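Chapter 4

# Why the Price Is Never Just the Price

Ask a grower what an apple is worth and you'll get a sigh. Ask a supermarket and you'll get a sticker. Between the two lies most of what economists call a market, along with a fair amount of shouting.
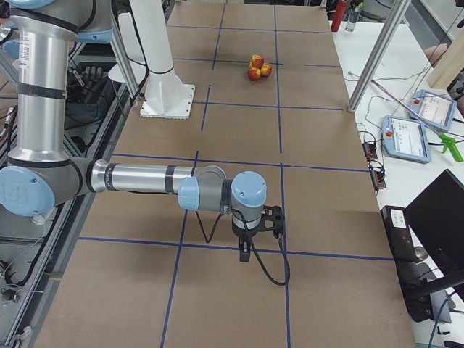 **KEY IDEA: Supply**

Suppose the village of Metmont has two orchards, Wara and Stubbs. In a good year they send 100 crates to the Saturday-best end of the square, and the price sinks. In a frosty year they send 30, and buyers discover a sudden fondness for pears.

Red and yellow apples, like any others, cost something to grow whether or not they sell - a point landlords rarely forget.

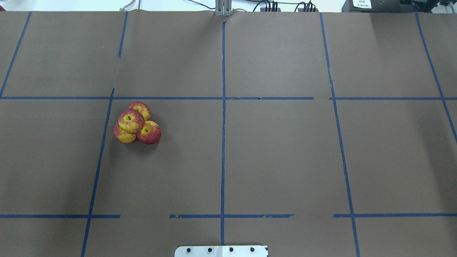 Willy Geerts objects that growers set their own prices, and that he has watched them do it with chalk. So they do. Chalk also rubs out, usually by noon.

A price is an offer, and the buyer may laugh at it. We shall draw the laughter as a curve.

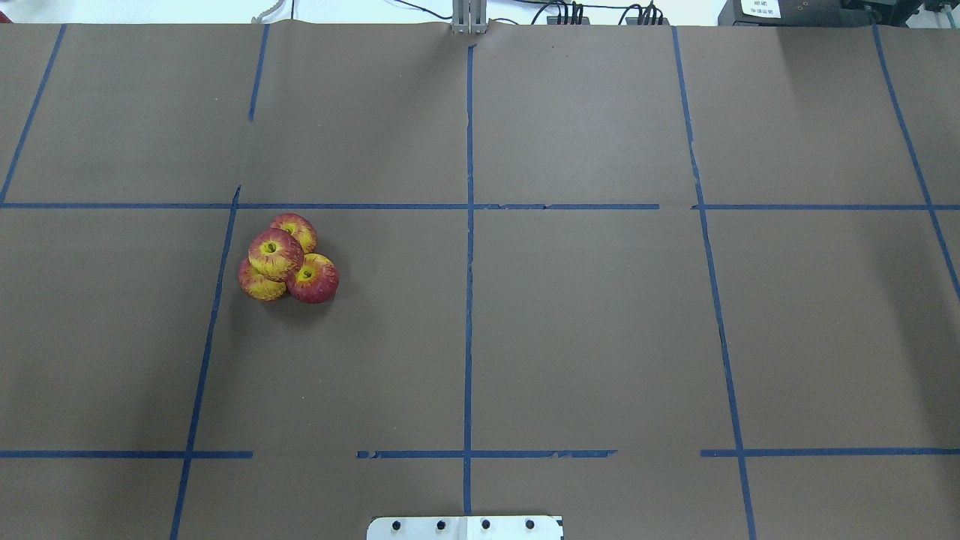 ## 4.1 The Demand Curve

Start with one buyer, one stall and a purse of modest size. At a low price she fills her bag. At a higher one she buys enough for a pie.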